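Search this site Search
Filed under: Work diary / October

Up at 5 and at my desk before the heating came on. Wanted an hour on the clearing tasks before the others got in, and got about half of it, as Terence was already there eating toast over his keyboard.

We are four weeks into the new way of doing things. Until September I built every room by hand. Somebody at Castley would send a list (kitchen, hallway, bedroom with a desk) and I would place the furniture, put the small things on top, check that nothing was sunk into anything else, and write the instruction the robot would be given. A good day was nine or ten rooms. Now Stillby generates them overnight. This morning there were 1,281 waiting, and my job is to say yes or no to them.

I don't mind it as much as I thought I would. The rooms are mostly fine. I throw out the ones where a cup is floating or a door opens into a wall, and I fix the wording when it asks for something that isn't in the room. What I notice is that I'm tired in a different way. Building, I would look up and it was lunch. Checking, I know what time it is all morning.

Randi had the totals in the ten o'clock meeting. We passed 2,519 rooms this month, against almost 200 in a normal month before. She was pleased and she should be, the whole changeover was her work. Hrvoje asked what happens to the placement team when Castley has all the rooms it wants. Randi said there would be other customers and that Dalisay has already asked for a quote. He wrote that down. He has a mortgage and I understood why he wanted it said in front of people.

Hedvig has moved over to the test side and I think it suits her. She used to do textures, all the stone and wood, and most of what Stillby picks from is her old library. She said it's strange to see her marble come up in rooms she had nothing to do with. She isn't paid any differently for it. I told her to bring it up at her review and she said maybe.

After lunch Ronja showed me how to write a rule so that I stop fixing the same mistake. Mine was for small objects on cabinets, which Stillby likes to crowd together at one end so the arm can't get its fingers between them. The rule asks for clear space on every side. It took me most of the afternoon, with two wrong versions, the second of which put everything on the floor. By four I had one that ran. Ronja said I could be doing this half the week by Christmas if I wanted. I said I would think about it. It would be more money, and less looking at rooms, and I'm not sure how I feel about the second part.

Terence won't touch the rules. He says he was hired to make rooms and he'll check rooms, but he isn't going to teach the thing to do without him. He's 61 and I don't think he'll have to. I'm 38, so it's a different sum for me.

Missed the 5:40 and got the slow one. Must ring the dentist tomorrow, and ask Randi whether the early starts count toward flex time or whether I'm just giving them away.

Kept one room open at the end of the day to look at again in the morning. Plant and a yellow stick at the left of the cabinet, blue bottle farther along, then the little brown jar, and bare marble between each of them. I would have put the jar about there myself. 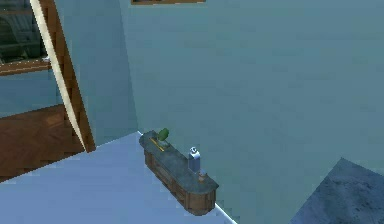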